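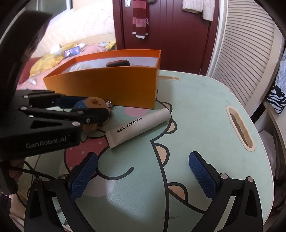 Chilled Water Control at the Plallidcombe Teaching Building
Project report, building services engineering, second year
Killian Joly and Ginette Courtois

1. Background

The Plallidcombe teaching building has two water-cooled chillers in a basement plant room. They serve the lecture halls, the library floor and a small server room that needs cooling all year. The chillers were put in when the building opened, and the control panel was replaced later with a Trorkix unit. The sequence in the new panel was copied from the old one.

Facilities staff told us that both chillers often run together on mild days. Our project was to find out why, and to propose a change that needs no new equipment.

2. Method

We were given read access to the trend logs for August. The panel records supply and return temperature, flow, valve positions and chiller status at fixed intervals. We exported the logs to a spreadsheet and removed the rows where the flow meter reported zero while a pump was running. That left 1343 rows.

For each row we worked out the cooling load from the flow and the temperature difference, then compared it with the rated capacity of one chiller. We also spent a Wednesday morning in the plant room with the duty technician, who let us watch a normal start from the panel screen.

3. Findings

The lag chiller starts when the supply temperature rises above its setpoint by a fixed amount. There is a delay timer in the sequence, but it is set so short that it has almost no effect. When the lecture halls come on in the morning, warm water that has been sitting in the pipes all night returns to the plant. The supply temperature goes up for a short time and the second machine is called.

Once it has started, the lag chiller is kept on by its minimum run time. By then the load is usually back within what one chiller can handle. Both machines then run at part load, where they are less efficient, and both condenser pumps run as well.

The bypass valve was a separate matter. The log shows it up to 100 percent open during some of the early starts, so a good part of the chilled water was going straight back to the chillers without reaching the building. We first took this for a sensor fault. The technician thinks the differential pressure setpoint is too low for the present pipework – the Bailly wing was added after the system was balanced.

4. Proposed changes

We suggest a longer delay before the lag chiller is called, and a second condition based on calculated load. Both must be true before the start. The lead chiller should also start earlier than the air handling units, with the pumps already running, so that the loop is cool before the valves open.

The pressure setpoint should be checked on site before anybody changes it. We don't have enough data to give a value.

5. Testing

We built the present and proposed sequences in Avari, the simulation package used in our controls course, and ran both against the logged loads. With the proposed sequence the morning start of the second chiller went away on most days. It still started on the hottest afternoons, as it should. The model treats the building loop as a single volume of water – a simplification that probably makes the morning peak look smoother than it is.

6. Limits

One month of data is not much, and it was a month with few classes. The server room load is not metered separately, so we took it as constant. The flow meter has no recent calibration record.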